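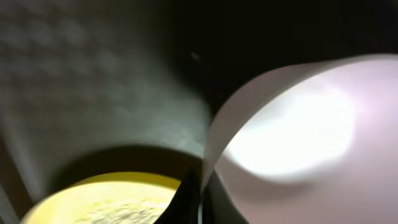
Pale pink, with a mauve-gray rim.

I own too many cups. I know this because last December I tried to close the kitchen cabinet and the kitchen cabinet said no. So I did what any sensible person would do, which was put the kettle on, sit on the floor and start pulling them all out to see which ones I could live without.

Three hours later I had one cup in the giveaway box (a promotional thing from a bank) and a very sore back.

My trouble started in Gradon, the town where I had my first real job. There was a secondhand store called Grirkard two doors down from the bus stop, and the bus was always late, and you can see where this is going. They kept the odd cups in a bin by the register, the ones that had lost their saucers or their whole families, 80 cents each. I was broke and my apartment had come with a single glass. I bought one cup, then another the week after, and by spring I had a shelf of strays and a nodding friendship with the woman at the register, who wrapped each one in so much newspaper you'd think I was shipping it overseas.

What I love is how differently they behave! A thick rim makes coffee feel like breakfast. A thin one makes the very same coffee feel like you ought to sit up straight. Wide, shallow cups let the tea go cold before you've found your page, but they smell wonderful while it lasts, and I'll forgive a lot for that. Tall narrow ones keep the heat and burn your tongue. I have a fat little one I only use when I'm sick, and now I can't drink from it healthy without feeling a cold coming on.

My neighbors think the answer is a matching set. I tried that once. I'd been to lunch at Güneş, the bakery café across from the library, where everything comes in the same plain white, and I went home all fired up about order and calm. I priced a set from Kuvatar that same night. Twelve cups, twelve saucers, and with shipping it came to 896, and I shut the laptop and made toast.

I do have rules now. Chips on the handle are fine, chips on the rim are out. Anything with a hairline crack gets retired to pencils or to the windowsill, where I root cuttings in it (mint is very forgiving, basil sulks). No cup gets saved for guests. I did that for years with a gold-edged one, and in all that time I think two guests drank from it, and both of them asked for water.

The rest went back in the cabinet, stacked two deep, handles all pointing left. The door shuts if you lean on it. I've also moved the cereal to the top of the refrigerator, so there's a bit of space on the lower shelf, and I'm back in Gradon next month to see the dentist, three blocks from the bus stop.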